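Measuring what the dryer costs

Oct 15, 2021

The electric bill went up again in the spring, and I wanted to know how much of it was laundry. The washer is a Heltero front loader and the dryer is a vented Pendberg, both bought used with the house. Neither has any kind of energy display. Most of what goes through them is bedding: pillows, cases, and a few blue cloths that get used for everything.

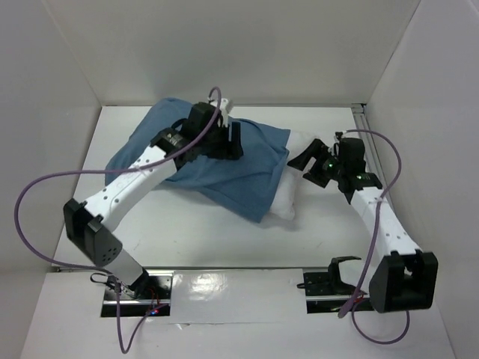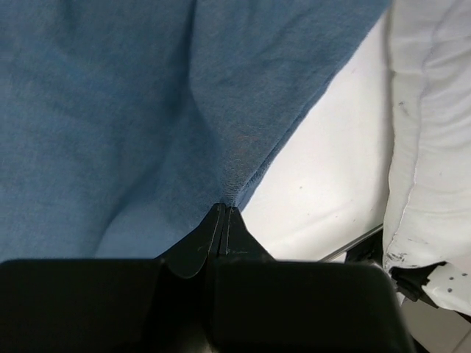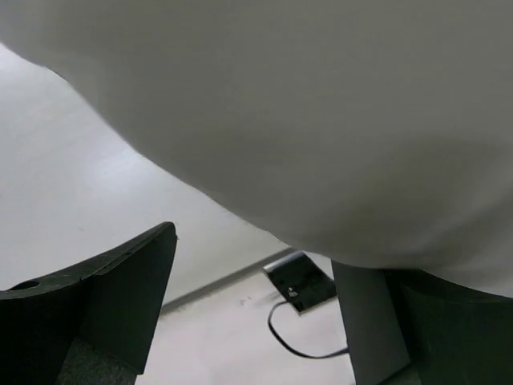

Blue cloth and white fabric.

The washer was the easy half. It runs on a normal 120-volt outlet, so a plug-in meter handles it. A warm cycle with a full drum barely registers on the bill. The house has a gas water heater, so the warm water shows up elsewhere, and I left that out of the numbers below.

The dryer is on a 240-volt circuit and can't use a plug-in meter. I bought a Tosell panel monitor, which uses a pair of clamp sensors around the two hot legs of the circuit. An electrician put it in along with some other panel work. It logs one reading per minute and exports a plain CSV file, which is the main reason I chose it over the nicer-looking Briggs unit. The Briggs wanted an account and a phone app before it would show anything older than a day.

One note for anyone with the same monitor. The export gives watts per leg, and the legs are not equal. The heating element draws across both, but the drum motor runs on one leg only. If you clamp a single leg and double it, the result will be wrong by the motor load, in one direction or the other depending on which leg you picked. I did this for the first week and had to throw the data out.

After that I logged every load and wrote down three things by hand: what was in it, the spin speed on the washer, and the dryer setting. I also weighed loads before washing and again after the spin, using a luggage scale and a mesh bag. The difference is the water the dryer has to remove.

The log now has 116 loads in it. Some of what came out:

Spin speed matters more than anything on the dryer's control panel. The Heltero defaults to 600 rpm on its bedding cycle, presumably to keep bulky items from throwing the drum off balance. Raising it by one step cut the leftover water enough that the dryer's sensor ended the cycle well before it used to. I had never changed that setting in the years I've owned the machine.

Pillows are the worst item by a wide margin. The cover dries early and the fill does not, and the moisture sensor is a pair of metal strips that only touch the outside. The sensor reads dry and stops. Then I feel the middle, find it damp, and start a timed cycle, which runs the element at full power against a load that mostly needs air and time. My most expensive load of the year was two pillows and nothing else. It used 3,351 watt-hours in the first cycle and 1,234 in the second.

What works better for pillows is the low setting with a pause halfway to turn them over and break up any clumps in the fill. It takes longer but uses less power in total. I tried dryer balls for a month as well and could not separate their effect from the normal spread between loads, so I have no opinion on them.

Fleece is the opposite case. It leaves the washer holding very little water and is usually dry before the sensor has settled on a reading. I have stopped machine drying it. It goes over the rack in the hallway at night and gets folded in the morning.

The lint screen made less difference than I expected. I ran a handful of matched towel loads with a clean screen and with one left uncleaned from the previous load. The times overlapped. I still clean it every load for fire reasons. The vent duct was a different story - it had a crushed elbow behind the machine, and replacing that with a rigid one shortened every cycle after it. I should have checked it before starting the log, because the early loads are not comparable with the later ones. They are marked in a separate column.

I have not decided about a heat pump dryer. The savings are real on paper, but at our load count the payback runs past the age at which I would expect to replace the thing. I'll look at the figures again in December, when the rack stops keeping up and the dryer gets used for everything.

The spreadsheet needs some cleanup before I post it. The column names make sense only to me, and two of the load weights are in kilograms.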